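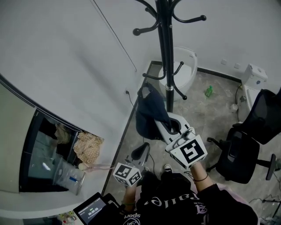

Reading time: 3 min

4. Operating rules for two-handed recording

4.1 Scope

The rules in this section apply to every session recorded for the Platia collection with a pair of hand-held grippers. They were first written as a two-page note for operators at the Ramar site and were revised in August, when the Haugland site began recording the same tasks. The version reported here was adopted on 3 October 2023. It covers the hanging tasks, in which a bag, cap or similar soft item is placed on or taken off a standing rack. Table-top tasks are handled under separate rules and are left out of this paper.

4.2 Preparing the station

The rack stands on the floor with clear space on the side from which the operator works. Its height and the spread of its hooks are entered in the session sheet and are not changed until the session is closed. Furniture that belongs to the room may stay where it is. Loose items may also stay, provided that they are outside the working area and do not move between episodes. We chose not to require a plain background. Policies trained on the 400 episodes of the pilot set, all of which used a bare wall, did poorly when the rack was moved to an ordinary room.

Cables are the exception. Any cable within one step of the operator must be routed away or taped down before the first episode, and the operator confirms this on the sheet. The status screen is placed where it can be read without setting down either gripper, and the timer must read zero before an episode is opened.

4.3 Markers and grip

Each gripper carries square printed markers used for pose tracking (Figure 3). Markers are wiped at the start of the session and checked for lifted corners. A gripper with a damaged marker is withdrawn, even if tracking still reports a valid pose. Sleeves should end above the wrist. Bracelets and wristbands are allowed if they fit closely and cannot reach the marker or the jaws.

Figure 3. Hanging task with a coat rack, seen from the gripper camera.

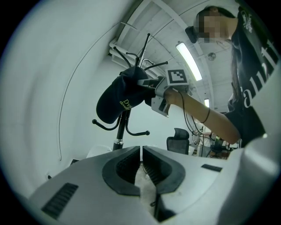 Soft items are to be held by the jaws alone. An operator who steadies the item with a finger, a knee or the housing of the other gripper must mark the episode as assisted. Assisted episodes are kept in the archive but do not enter the training split. Under the earlier note they were deleted, and this made it impossible to tell how often the rule had been broken.

4.4 Episode limits and review

No operator records more than 800 episodes in one week. The limit was set at 2000 in the first draft and was lowered after the Ramar site reported sore wrists. Faces are obscured before any footage leaves the recording site, and the check is made by a person other than the operator.

Review is carried out in Nestent, the labeling tool shared by both sites. Of the episodes submitted under the adopted rules, 1805 had been reviewed when this paper was prepared. Reviewers may accept an episode, reject it, or return it with a question. A returned episode counts as open until the recording site has answered in writing. Where the two sites read a rule differently, the stricter reading holds until the text has been amended.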